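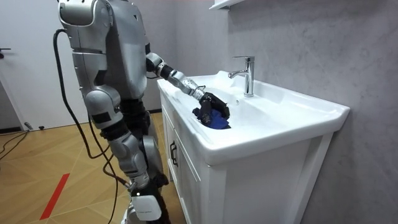
Brew notebook, September 2026

Right, the second go at the dark one. I said in May that I was done with stouts until I'd sorted out the porter, and then I found a bag of roasted barley at the back of the grain shelf and that was that. We're calling it Dudel on the label, same as last time, and I'm not reopening that discussion!

Grain bill is on the sheet pinned over the mill so I won't copy it all out. Main change from the May batch is that I halved the black malt and made up the difference with chocolate malt, plus a handful of oats that went in mostly out of greed. The first Dudel had that burnt-toast thing at the back of the throat that some people like and I don't. It also poured with a head like dishwater, gone before you'd found a chair.

Mash went fine. A bit stiff at the start, so I let it down with hot water and gave it a proper stir with the big paddle (still splitting at the handle, somebody please glue it). Sparge was slow. I'd blame the oats. I had a few rice hulls left and should have put them in at the beginning, and instead I stood there poking the grain bed with a spoon like an idiot. Ran clear in the end and smelled lovely, cocoa and wet digestive biscuits.

Hops are just the Erau for bittering, nothing late. I toyed with a late addition and talked myself out of it. Last time the hops and the roast were fighting each other and neither came out well.

Yeast is the Romorex again, 2 packets, rehydrated this time. It had a decent cap on by the next morning and was banging away at the airlock all day, so no complaints there.
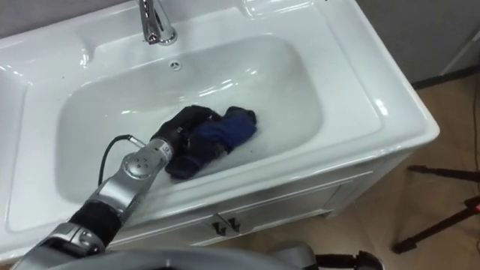 Two packets is overdoing it for a batch that size, was the remark scribbled under my first draft of this page, unsigned, in green biro. It went on to say that a single fresh packet would have got there and left a bit more fruit in the flavour, and that I was wasting the good stuff. Fair enough, maybe. But the May batch had one packet and stalled, and I spent a week carrying the fermenter from room to room wrapped in a coat, so I'm erring on the side of greedy. If whoever it was wants to split the next batch and pitch one half each way, I'm up for it, and I'll even wash the second fermenter.

I moved it off the yeast after 14 days. It tasted green at that point, a bit like cold coffee with an apple dropped in it, but the burnt edge had gone and there was some real body to it. Colour is very deep brown, reddish if you hold the jar up to the lamp. I put a small amount aside in a demijohn on oak chips, which I boiled first and then soaked in the last of the Bagheri rum. The rest stays plain.

Then bottling. I got asked the same thing every time I opened a cupboard, so it may as well go in the book. 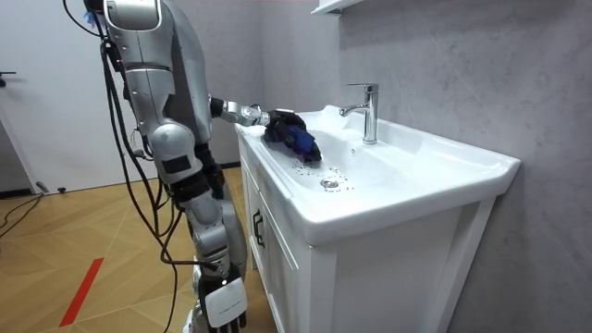 Why not just put the lot in a keg? The keg still has the ginger beer in it, and I want bottles of this one anyway so that I can open them one at a time over the winter and see how it changes.

I primed with plain white sugar dissolved in a little boiled water, on the low side. I'd sooner have it soft than fizzy. Caps all went on without a fight, apart from the swing-tops, where the rubber seals have perished on a few and I had to rob some from the cider bottles. We need new seals. I've put it on the list.

Opened the first one after 3 weeks, which was too early and I knew it. Tan head, thick to begin with, and it stayed put for a good while and left some lacing down the glass. I was so pleased with that I forgot to smell it! Chocolate first when I did get round to it, then roast, then something a bit like liquorice that I wasn't expecting and rather like. It thins out towards the end of the sip, though. 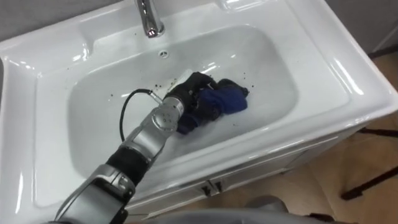

It could do with a touch more sweetness there to carry it, so next time I'll mash a bit warmer and leave everything else alone, oats included.

The rum and oak one is another matter. All I got was wood. It was like licking a cricket bat, with a bit of vanilla if you were feeling generous. I'm leaving the rest of those at the back of the bottom shelf with a strip of red tape on the caps, so please don't hand them to visitors. They may come round by spring.

To do: rice hulls, swing-top seals, glue for the paddle, more Erau before the price goes up again. And find out whose green biro that is.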